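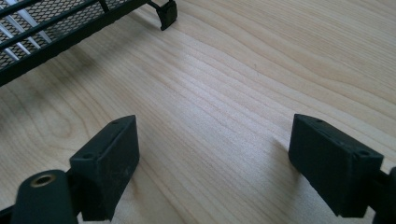
Fingers open over the test table, with the wire rack waiting in the far corner.

I own more gripper fingers than forks. I counted last June, when the drawer under my bench stopped closing, and then I bought two more sets anyway, because a magazine asked me to compare hand-held grippers and I have no self-control at all.

If you haven't run into the hand-held kind, picture the business end of a robot arm with the arm taken away and a handle put in its place. You squeeze, the fingers close, and a small camera watches the whole thing so that a real arm can learn the motion later. I love these tools! They let you find out whether a gripper is any good before you've bolted it to something that can punch a hole in your drywall (ask me about my drywall).

So: two grippers, one table, and a heap of ordinary stuff from my kitchen. The Clulano is the plain one, with blocky black pads and a linkage you could probably fix with a hex key and some bad language. The Wirano is the fancy one, slimmer, with soft tips that wrap a little around whatever they touch. Both went through the same chores, and I did each chore 20 times per gripper, which is a lot of picking up the same spoon.

I started with the easy things. Mugs by the handle, a sponge, a box of tea, a roll of tape. The Wirano walked away with this part. Those soft tips forgive everything. You can come in crooked, grab too high, squeeze too hard, and the sponge still ends up where you wanted it. The Clulano wants you to line up first, and for the first hour I kept nudging the tea box across the table like a cat with a grudge.

Then came the rack, and the afternoon went sideways. A wire rack with mesh under the bars is a mean little object for a gripper. It's shiny in some places and dark in others, it's thick at the frame and fine in the mesh, and the part you want to hold is never the part facing you. With the soft tips I could pinch the outer edge fine, but the moment I lifted, the rack's weight swung down and the tips bent along with it. It drooped, and it kept drooping. I got a clean lift on maybe a third of my tries and a very loud clatter on the others.

The Clulano's flat pads just clamped down and held on. No sag, no twist, straight up and over to the drying mat. I actually said "oh!" out loud to an empty room. I'd been ready to write off those hard pads as the cheap option, and then there I was, going back for another lift because it was fun.

Now, the camera side. I used the same Fenon wide-angle on both, clipped in above the fingers, and if you take one tip from me it's this: check how much table you can see between the pads. On the Clulano there's a generous window with the fingers wide open, so you can see where you're headed right until you close. The Wirano's tips are slim but its knuckles are fat, and they sit right where I want to be looking. I got used to it. I didn't enjoy getting used to it.

Lighting matters too, more than I expected. My table has a strong grain, and the little tracking program I run on the Haugen controller kept getting excited about the stripes. Dropping the brightness of my desk lamp to 70 percent settled it down with both grippers. I also tried a gray bath towel as a background, and that worked great until a finger snagged a loop and dragged the whole setup toward my lap.

Comfort is where I got picky. After an hour, the Wirano's handle still felt nice, while the Clulano left a groove in my palm. Some foam bike tape fixed most of it. The Clulano's trigger is stiffer as well, and I can't fix that with tape, though a lighter spring might do it and I've got one on order.

Would I pay for either? The Clulano, yes, and I've already put mine back in the drawer with the screws snugged up. For a kitchen full of soft or round things I'd borrow the Wirano in a heartbeat. What I'd really like is the Wirano's handle on the Clulano's fingers, and there's a bag of adapter plates on my bench that says I'll be trying that next.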